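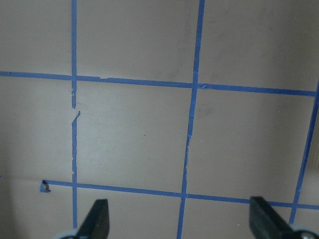 Plevoveo market goes back to the paper map

Stall spots for the Plevoveo winter market are being sorted out on a big table this year – brown kraft paper, blue tape, a grid. No online booking. That got dropped after last year's mix-up, when two candle sellers and a pie van were all sent to the same corner and one of them drove home.

The draw is set for 6 pm at the Siriwardena Hall. Doors a bit before. Bring your confirmation letter.

How it works. Each taped square is a patch of the hall floor. Baskets, boxes and other small things get put down on the squares to stand in for stalls, then moved until the aisles work. When a spot is settled it goes in the book. Nothing is settled until it's in the book, organiser Trinity Baptiste says, and she said it twice.

"People want to see where they're going to be," she told us by phone. "On the website you got a code and a blue dot. Nobody could work out if the dot was beside the kitchen or in it."

The paper map isn't new. The market used one for years in the old Merau Street rooms, on the floor in those days, and people's knees complained. When the market moved to the bigger hall it went to a booking site, which cost money every season and never did handle the double-width stalls properly.
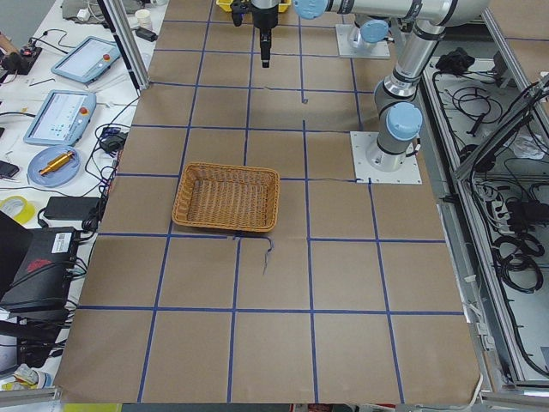

A wicker basket on the taped grid, across the corners of four squares.

Straddling the lines is a sore point, mind you. A big stall takes a block of squares and pays for the block. Last year some sellers paid for one square and spread over the edges anyway, tables out in the aisle, coats piled behind. Baptiste wants none of it. Anyone over their line at set-up will be asked to pull in, and anyone who needs more room should say so at the draw while there's still room to give.

The tape could use another go before the night. It's wrinkled and lifting in places, and one line has torn right through near a crossing. Fresh rolls are on order from the hardware place. The paper stays, creases and all.

Anong Suksawat, who sells woven trays and baskets and has had a stall since the Merau Street days, is in favour. "I can point at it," she said. "My cousin can point at it. We can argue about it standing up, with a tea." She'd like to be near the side door again for the light, but says so would everyone.

Not all are happy. A few of the food sellers wrote in asking for the website back, mostly becuase they travel in from out of town and don't want to make the trip just to pick a square. Those who can't come can name somebody to choose for them. Has to be in writing, and has to arrive before the draw starts. A phone call from the highway won't do it.

Power is the other worry. Food stalls have to go along the kitchen wall where the outlets are, so those squares are held back and drawn first. Crafts and secondhand after that. Community tables last – they pay nothing so there were no complaints when we asked.

The market took in 1182 visitors last October and cleared $2000 for the hall roof, the best result since the move. The roof still leaks over the stage. There's a bucket. Organisers are hoping for a bit more this time, with the door charge staying the same and kids free.

Zokau Bakery is back doing the soup and rolls. The plant swap is back too, but moved inside, after what the wind did to the tomato seedlings.

Flyers have gone out to 524 households on the rural route and there's a stack at the library and the post office. If yours didn't turn up, ask at the counter.

A few things for stallholders to note:

Spots can be traded after the draw, if both sellers tell Baptiste the same evening. After that, no trades.

Set-up is from 7 in the morning through the loading door. The front steps are icy and the ramp has to be kept clear for wheelchairs and strollers.

Bring your own table covers and cords. Cords need a tag. Untagged ones were sent back to the car last year and will be again.

Please don't move anything on the map before the draw or pick at the tape. Look all you want.

The hall will be open to the pubic for a look at the plan on the afternoon of the draw, from 2 until 4. Late applications go on the waiting list, in the order they come in. Forms at the hall office, in the tray by the window.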